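Inicio > Equipos > Teleoperación > Cena, kit de demostración para humanoides

Cena: kit de demostración remota y por guiado manual
Distribuido por Castellanos
Ref. 349
Disponibilidad: bajo pedido
Ficha revisada el 16 dic 2019

Llevamos tiempo vendiendo equipos para enseñar tareas a robots y hemos leído demasiados folletos en los que basta «mostrar una vez» el movimiento para que la máquina lo repita para siempre. El Cena no hace eso, y el que lo compre con esa idea nos lo va a devolver. Sirve para que una persona lleve los brazos y las manos de un humanoide a distancia, o los mueva agarrándolos, y para que todo quede grabado con una calidad decente. Lo que se consiga después con esas grabaciones depende de su equipo de aprendizaje, y ahí no prometemos nada.

Qué incluye

Un par de guantes de mando con seguimiento de dedos
Dos mandos de brazo con soporte de mesa
Pedal de pausa y pedal de descarte
Unidad de registro con 74 horas de capacidad en modo articulaciones (bastante menos con vídeo)
Cableado de datos y de parada de emergencia
Licencia del programa Sinden para un puesto

No incluye el robot, ni las manos, ni el ordenador. Lo aclaramos porque nos lo preguntan todas las semanas.

Modo remoto

El operador ve lo que ve la cabeza del robot y mueve los brazos con los mandos. El retardo que medimos en nuestra sala es de unos 70 milisegundos por cable. El fabricante publica una cifra mejor; no hemos conseguido reproducirla y por eso ponemos la nuestra. Por red inalámbrica funciona, pero el pulso se nota en los dedos y no lo recomendamos para tareas de agarre.

Las tareas de mesa salen pronto. Las que obligan a agacharse son otra historia: un cajón bajo el escritorio exige coordinar piernas, tronco y mano, y el operador pierde enseguida la referencia de profundidad. Es la primera prueba que pedimos a cualquier kit que entra en catálogo. 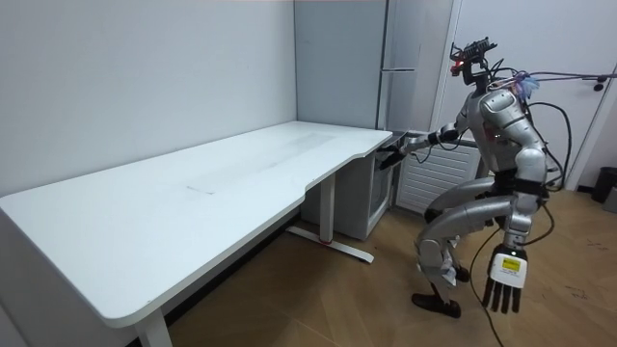 Humanoide en flexión profunda, con la mano junto al frente de la cajonera.

En esa postura conviene vigilar los cables. El kit añade los suyos a los que ya lleve el robot, y en una habitación pequeña acaban en el suelo o cruzando la puerta. Las bridas que vienen en la caja son flojas. Tharun Hegde, de nuestro taller, las cambia por otras de velcro antes de cada entrega; si no las quiere, dígalo en el pedido.

Modo guiado manual

Se liberan los brazos y una persona los conduce con las manos. Resulta más cómodo para explicar un gesto corto, como empujar o girar, y peor para cualquier cosa con dedos. Con el robot agachado no lo use: las piernas siguen cargando el peso y el programa no compensa bien los tirones del instructor. El manual lo menciona en una nota al pie. A nosotros nos parece motivo para ponerlo en la portada.

Cuántas demostraciones hacen falta

No lo sabemos, y desconfíe de quien se lo diga sin ver su tarea. Como única referencia, en julio grabamos 154 aperturas de cajón con el mismo mueble y en el mismo sitio. La política entrenada con ellas abría ese cajón con regularidad. Movimos el mueble un palmo y empezó a fallar.

Compatibilidad

Probado con manos de cinco dedos y con pinza paralela. Los perfiles de articulaciones se cargan desde Sinden. Si su robot no figura en la lista, hay que escribir el perfil a mano; calcule varios días y un técnico con paciencia. La exportación es a formato abierto, sin cuota adicional, y eso sí es un punto a favor frente al Trerdale, que es más barato y cobra por sacar los datos.

Opiniones de clientes

Imani Halvorsen: «Los guantes van bien. La calibración hay que repetirla cada vez que cambia el operador, cosa que el comercial no mencionó.»

Jalen Oyelaran: «Compré el kit por el pedal de descarte y es lo que más uso. El resto cumple.»

Envío y devoluciones

Se envía en una sola caja rígida. Admitimos la devolución si los guantes no se han ajustado a ningún operador. Las demostraciones en nuestra sala se piden a Latrice Blackwood; traiga su propia tarea, la nuestra ya la tenemos demasiado ensayada.

Precio: consultar
Productos relacionados: Trerdale básico, guantes de repuesto, pedal doble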